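**Clearing the kitchen table, a thread**

1/ Spent Sunday arvo clearing the kitchen table before the move to Mallbridge. Posting as I go so Hedvig can see what's left and stop ringing me.

2/ The table itself is staying until the last day. The grey cover with the stars on it is staying too. It wipes down well and I don't want tape marks on the top.

3/ Started with the papers. Most of it was old power bills and one parking notice for 36 dollars, paid in November. Kept the lease, the bond receipt and the removalist's quote. Everything else went in the recycling.

4/ The removalist is Sorkdale. Job number is 3621 if anyone in the family needs to call them. Ask for Darragh Lenihan. There are two Darraghs and the other one, Horgan, only does storage.

5/ Next was tea towels and cloths. I've been sorting them on the table. Anything with a burn or a hole goes to the shed for rags. The good ones I'll use to wrap the bowls, which saves buying paper.

6/ Nima asked if I wanted bubble wrap. Yes please, but only the small roll. I've already got too much of the big stuff from when we moved the mirror.

7/ Plastic bags are the slow part. They end up on the table with a bit of everything in them and I have to go through each one. Found a spare key, the colander screws and a packet of yeast that went off ages ago.

8/ Rule I'm using: if a bag hasn't been opened since we got here, I look inside once and decide then. No putting it back down for later. I've broken this twice.

9/ How the table looks partway through. The round black thing on the beige mat still needs a box, and there are two bags over on the left.

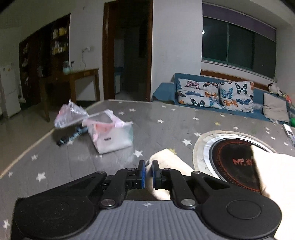 10/ Teodor, you asked about the mat. You can have it once I'm done, same as the others in the drawer. I'm not taking any of them – the new bench is stone.

11/ Boxes for the kitchen are by the back door. Heavy things go in the small ones. I put a 30 kg limit on the last move and that was still too much for the stairs, so go well under it this time.

12/ Write the room on the side of the box as well as the top. Last time they were stacked and we couldn't read any of them.

13/ Still to do: the spice shelf, the cupboard over the fridge and the drawer with the batteries. If anyone wants the jars, tell me by Wednesday, otherwise they go to the op shop on Fitzgerald Street.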